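搜索本站 请输入关键词 搜索

Leritz开放日参观记

十二月去看了Leritz的开放日，现在把笔记整理出来。我的中文还在学，有些词可能用得不准，请读者原谅。

日期是08/12/2025，我九月就报了名。名额一共48个，我的号码是15号。和我一起去的是Stelios Psarras，他以前做过粮食进口的工作，对豆类比我懂得多。我自己只是喜欢做饭，也喜欢看别人怎么称东西。

Leritz的楼不大，从车站走过去要一刻钟。门口有一块牌子写着开放日的路线，一楼是仓库，二楼是包装，三楼是称量和小份配制。我们先坐电梯到三楼，再慢慢走下来。Stelios看见电梯门上有Otis的字，就讲他从前在一部电梯里被关了两个小时的事。这个故事我已经听过三遍。

接待我们的是Angeliki Triantafyllou。她讲话很快，好在她给每个人发了一张纸，上面有当天的安排和几个数字。我抄下了一个：他们的目录里有316种干货，包括豆子、谷物、香料和干果。她说，每一种都要有人知道它一勺有多重。我听了觉得这个工作很有意思，也有一点累。

三楼的房间很安静。我原来以为会看到很大的机器和漏斗，可是称量的部分用的东西，我家厨房里差不多都有：一张深色的木桌，一个白色的电子秤，一个黄色的碗，一把黄色的小勺。浅色的豆子一勺一勺地加到碗里，然后读秤上的数字。Angeliki解释说，小份配制的时候，勺子比倒袋子容易控制。最后几克最难，因为一颗豆子不能切成两半。

我问她，为什么不先把碗的重量减掉，再一次倒进去。她说减掉碗的重量当然要做，那是第一步，忘记了这一步，后面的数字都没有用。至于一次倒进去，她请我自己试一次。我试了，豆子倒多了，还有几颗滚到地上。Stelios笑了很久。后来我改用勺子，慢了很多，但是结果比较接近。

有一点我记得很清楚：读数之前手要离开桌子。我习惯把胳膊放在桌边，她提醒了我两次。回家以后我在自己的秤上试过，我的桌子不太稳，用力按的时候，数字确实会变一点。

勺子怎么拿，也有讲究。她们要求拿在柄的后半部分，倾斜要慢，勺口离碗近一些，这样豆子不会跳出来。豆子放在透明的盒子里，舀的人不用低头就知道还剩多少。

桌上的秤是SF-400，这种型号我在很多家里见过。
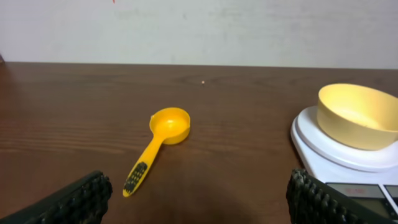
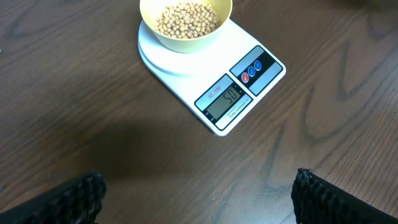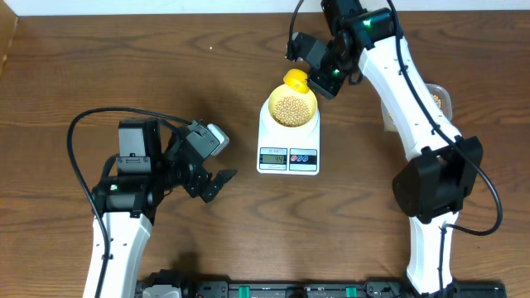

我们在三楼停留的时间比计划长，所以二楼的包装只看了一半。那里由Leonidas Petridis介绍纸袋和标签。他拿出一个旧的标签，编号905，说这个编号现在不用了，但是老客人打电话来还是讲“我要905”，所以每个新来的同事都必须知道它是什么。它是一种小的红扁豆。我觉得这样的事情比参观手册上写的有意思。

包装间的味道很重，主要是孜然，还有一点桂皮。我的外套第二天还有这个味道。Leonidas说他们已经闻不到了。

一楼的仓库走得很快。货架很高，袋子按到货的先后摆放，早到的放在外面。Stelios在这里问了很多关于湿度的问题，我没有全部听懂，只记得豆子太干的时候煮起来要很久，浸泡一个晚上也不一定够。他和仓库的人讲得很高兴，我就坐在门口的椅子上等他，顺便把笔记补完。

最后有茶，还有一小碗煮黄豆，放了盐和橄榄油，味道很简单，我吃了两碗。同桌有一位Nhàn Lò，她自己开一个做豆浆的小店，来这里是想比较几种黄豆。她告诉我，做豆浆她从来不用杯子量，只用秤，因为不同的豆子大小不一样，同样一杯，重量可以差不少。我以前做饭都是用杯子量的，回来以后开始改了。

给想去的人几个建议。报名要早，我朋友晚了一个星期就没有位置。三楼最好先去，下午人多，桌子旁边站不下。鞋子要穿平底的，仓库的地面有点滑。停车比较麻烦，坐公交车方便。孩子可以带，但是三楼要求小声说话。

参观不收钱，出口有一个小柜台卖干货。我买了一包黄豆和一包孜然，Stelios买了他问了半天的那种白豆，到现在还没有煮。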